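Prilura notes: pillow recordings at Drastbridge

The Prilura group moved its recording work to the lounge at the Drastbridge site in December, and soft furnishings have taken up most of the schedule. The task is simple to state. A pillow is somewhere it should not be, and the robot has to pick it up and put it back on the sofa. An operator drives both arms through the whole job, and the head and wrist cameras record it along with the joint positions. Each complete run is saved as one example.

We have 132 usable examples so far. The target for the first training round was 100, so the extra ones will be held back for testing.
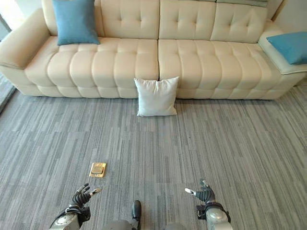
Starting positions come from a printed sheet. Before each run the operator reads off the next line and sets the pillows to match, then backs the robot up to the tape mark and opens the hands. We began with 5 starting layouts and repeated each one many times. The first model trained on those did well on the same layouts and badly on anything else, so the sheet is now much longer and no layout is used more than twice in a session.

Pillows that start on the floor are worth more to us than pillows that start on a seat. The robot has to lean, reach low and then lift over the front of the sofa, and the operators do this in quite different ways. Some take the pillow by a corner. Others use both hands and squeeze from the sides. We keep both kinds for now and record which grasp was used in the notes field. Please fill that field in. Last month's batch had a lot of blanks, and someone had to go back through the video to sort them out.

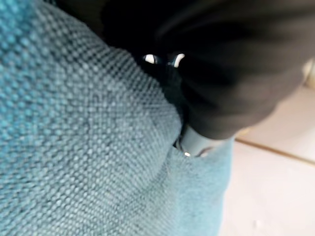 Fabric contact is the part the model finds hardest. A pillow changes shape as soon as it is touched, and a finger that goes too deep into a fold drags the whole thing sideways. Operators are asked to slow down just before contact and to hold still for a moment once the grip is made, so that the change shows up clearly in the wrist video. Runs that were rushed at this point have been marked for review. They have not been deleted.

Failed grasps should stay in the recording too. If the pillow slips, try again within the same run and mark it as a recovery. Stop the run only if the robot touches the sofa frame hard or a hand reports a fault. 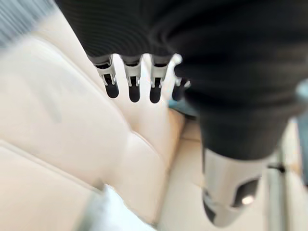
Wrist camera view, with the fingers over the cream leather cushions.

File handling has changed. Uploads now go through Flullik, which checks that all the video streams start and end together before it accepts a run. Coman is still used for labels. A run rejected by Flullik can usually be fixed by trimming the first few frames, but keep the original until the trimmed copy has gone through.

Sessions start at 9:30 a.m. and operators swap after 6 runs.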